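Is this bit of pot from my allotment worth reporting?
Posted by Zanele Khumalo, December
5 answers · 73 views · Share

I was digging a bean trench on our plot at Umotbridge and brought up a chunk of greyish pottery with a wavy line scratched round it. The man on the next plot says Roman. He also said Roman about a drainpipe. Do I have to tell anyone, and can I wash it?

Kgomotso Hendricks
Top answer · 630 helpful votes

You don't have to report a single bit of pot in England, as it isn't treasure, but your local finds officer will be glad to hear of it. Note where it came up and how deep you were – a sketch of the plot with paces marked is fine. Plain water and an old soft toothbrush if it's hard-fired. If it crumbles when you rub an edge, leave it alone and let it dry slowly, away from the radiator. Don't glue anything. I once glued two bits together at our Majimbun dig and they were from different pots.
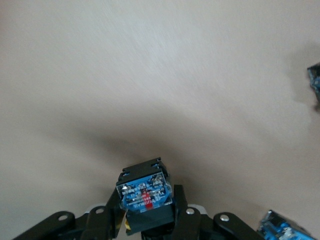
Bag it once it's properly dry, with the label inside as well as outside, in pencil or proper archive pen. Biro fades and then you own a bag of mystery. Wavy lines were popular for a very long time, so I wouldn't put a date on it from your description.

Alix
2 helpful votes

Could be a flowerpot. Mine was.

Show 3 more answers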